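Equipment > Handheld Grippers > Rirus Pair

The Rirus is our two-handed gripper set, and the Erholm open day in December was its first proper outing! Visitors could try it from 3 p.m.
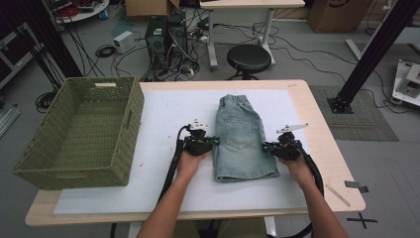
Hadi Hourani ran the laundry table, and people kept coming back for another go (Bindu Mathew had three).

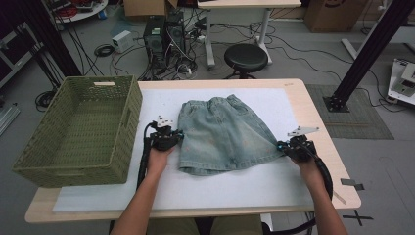
Soft goods are what we love showing most. Denim is a great test, and with one gripper clamped on the edge of the shorts by the leg opening you get a real feel for the jaws. Ask for part 113.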